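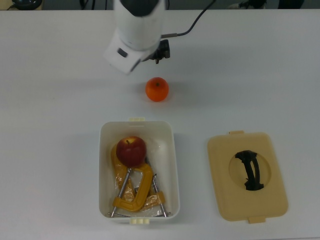

Mandarin next, lid still off.

Packing task: arm handles the apple but keeps missing the mandarin
Posted by Nermin Kurtuluş in Student Projects

Our class project is a packing task. The arm has to put an apple and a mandarin in a plastic box that already has clamps in it, then put the lid on. We have 40 practice runs recorded from the head camera. The apple is fine. With the mandarin, the fingers close too high and it rolls. Do we need more runs, or is something wrong with our setup? The class demo is in February.

Selim Ateş
More runs will help, but look at what's in them first. If you always do the apple first, the arm has very little practice starting with the mandarin.
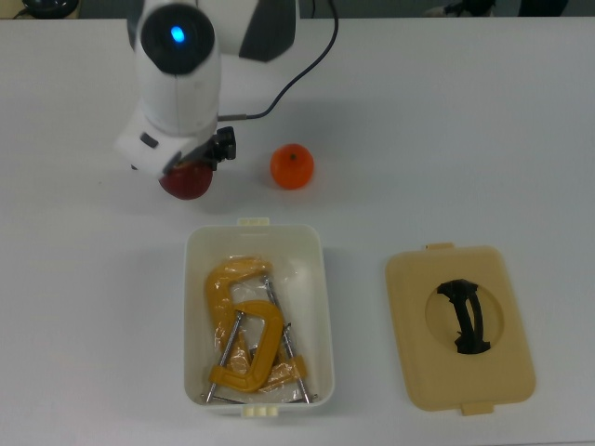 Grip height is the other thing I'd check. We used one closing height for everything in our Varnix project and had the same trouble with small objects. Measure both fruits and set the height for each one. Your mandarin is sitting right beside the apple while the gripper has hold of the apple, so I'd also move them farther apart for a while. Once the mandarin works alone, bring them back together. We ended up with 62 runs and mixed the order.

Kaplan
get more data. our club did 2000

Nermin Kurtuluş
Thanks. I checked and the apple goes first in every run we have. We'll record new ones with the mandarin first and change the height. The lid is a separate problem, I'll post about that later.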